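The Case Against the Withdrawal Deadline as We Have It

Opinion
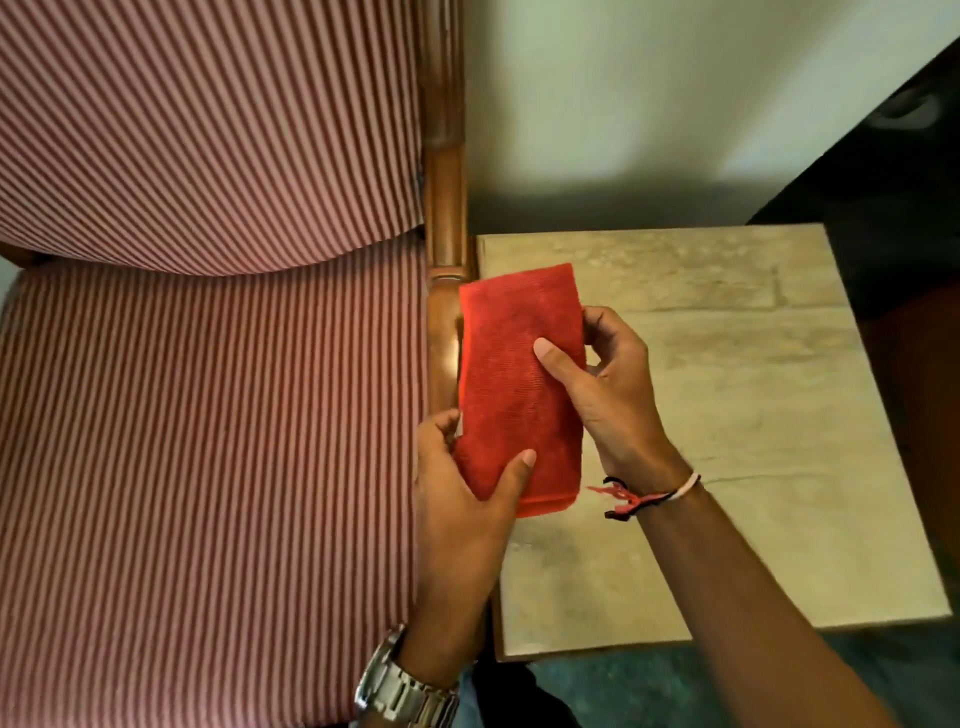 Florkbridge College lets a student drop a course without a transcript mark until the end of week two. After that the course stays on the record as a W, and after week nine it stays as whatever grade the student earns. I have advised undergraduates under this rule for most of my working life, and I think the first of those two dates is set in the wrong place. Most of the meetings where a student finds this out last a few minutes. The student sits down in a chair, something like the one with the red-and-white striped cushion and the turned post at its side, and asks whether a W will hurt. I say that it depends on who reads the transcript. Neither of us leaves with much.

The date matters because of what is known when it arrives. At the end of week two, a student in a typical introductory course has a syllabus, a few lectures and perhaps one short problem set. In most departments no graded work has been returned. The student is being asked to make a decision on the basis of how the room felt. Some students are good at that. First-year students, who have no earlier courses to compare against, are generally not.

Ga-eun Nam, a second-year student in civil engineering, went through it in her first fall. She was carrying five courses, one of them a statics course she was not prepared for. Her first graded exam came back in week five with a score of 23. By then the only exit was a W, and she had been told by an older student that a W would end her chances at a transfer scholarship. She stayed in, failed the course, and repeated it the next spring. The failing grade did more damage to the scholarship application than a W would have done, but she had no way to compare the two at the time, and the handbook does not help. It describes the W as "not calculated in the grade point average" and leaves it there.

The registrar's position, as Chang-ho Bang explained it to me, is that the early date protects seats. A student who leaves in week two can be replaced from the waiting list. A student who leaves in week six cannot, and the seat is lost for the term. This is correct as far as it goes. It is an argument for closing the add period early. It does not follow that the student who leaves should carry a mark. The seat is equally empty on either side of the transcript question.

There is a second argument, which I take more seriously. Padmavathi Pisharody in the chemistry department holds that a later clean drop would encourage students to overload on purpose, register for six courses, and discard the weakest once grades appear. Lab sections would be staffed for people who do not stay. She has run those sections and I have not. I would expect some of this to happen. The remedy is a limit: allow each student two clean drops after week two over the whole degree, and record a W for any beyond that. The registration software already stores the number of withdrawals per student, so the count would not have to be kept by hand.

Ritville State uses a rule close to this one. Its clean drop runs through week six, and instructors must return one graded item before that date. The second half of the rule is the part worth copying first. Moving the deadline does little if the first exam is still sitting in a pile when the deadline passes. Faculty here will object to being told when to grade, and a course built around a single long paper would need an exemption - I would grant it, with written comments on a draft in place of a grade.

Financial aid is the part I am least sure of. A drop below full-time status can reduce a student's award, and it does so whether or not a W appears. A student who leaves a course late and cleanly may assume that nothing has been lost. Any change to the deadline should put the aid consequence on the drop form itself, above the signature line, in the student's own dollar amount. At present the form links to a general page.

The academic calendar for next year goes to the faculty senate in February. The withdrawal dates are printed in it as a single line and are usually approved with the holidays. I am asking the senate to take that line out and vote on it separately.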